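The bus to Tokcombe took 66 minutes, and Yutong Tang spent most of them with the box on her knees. The driver had offered to put it underneath with the suitcases. She said no thank you.

Her aunt had run the ferry office in Tokcombe until she died in the winter. The house was sold by spring. What was left was the box, and a letter asking that it go to Magdalini Mitsotakis-Vlachou on Enow Street, with no house number.

Enow Street was short. It ran uphill from the harbor past a bakery and a shoe store, and it ended at a wall. Yutong asked in the bakery.

"Green door," said the girl at the counter. "Knock hard. She keeps the radio on."

Yutong knocked hard. The woman who opened the door was small and wore a man's cardigan with the sleeves rolled. She looked at the box before she looked at Yutong.

"You're the niece," she said.

"Yes."

"You'd better come in. Wipe your feet."

The kitchen was warm and smelled of onions. Magdalini turned the radio down but not off. She put the box on the table, cut the string with a bread knife and took out the letters in bundles. There were a lot of them. The paper had gone soft at the folds.

"She kept them all," Magdalini said. "I told her to burn them."

"Are they yours?"

"I wrote them. That makes them hers."

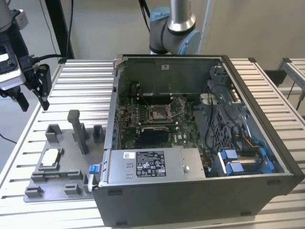 She made coffee and did not ask if Yutong wanted any. While it boiled she talked about the summer she and the aunt had shared a room over the Ververidis bakery, before it changed hands. They had both worked the ferries then. There was a boat called the Flidus that crossed to the island twice a day, and in August it was so full that people sat on their bags along the rail. The aunt sold the tickets. Magdalini tore them.

"We were saving for a place of our own," she said. "A tea room. We had 825 in a tin."

"What happened to it?"

"Her brother needed it. Your father. He had a chance at a job in the city and no money for the deposit on a room."

Yutong had not heard this before. Her father always said that he had arrived in the city with nothing.

"Did he pay it back?"

"He paid her back. It took him four years. By then I had married and the tea room was a shoe store." Magdalini poured the coffee. "I was angry for a good while. It's in the letters, if you want to read them. The angry ones are at the bottom."

Yutong turned her cup by the handle. On the radio a man was reading the shipping news.

"She never said you lived here," she said. "I came every summer when I was little. We must have walked past this door."

"You did. You had a red hat. She used to wave."

"Did you wave back?"

"Sometimes."

The return bus left at five. Magdalini walked her down the hill, slowly, with one hand on the wall where the road was steep. At the stop she took two letters from her cardigan pocket, both still sealed, and gave them to Yutong.

"Those came back to me," she said. "Wrong address, she had moved. You may as well have them with the address put right."

The bus came around the harbor with its lights on. Yutong got a seat by the window and opened the first one before they reached the main road.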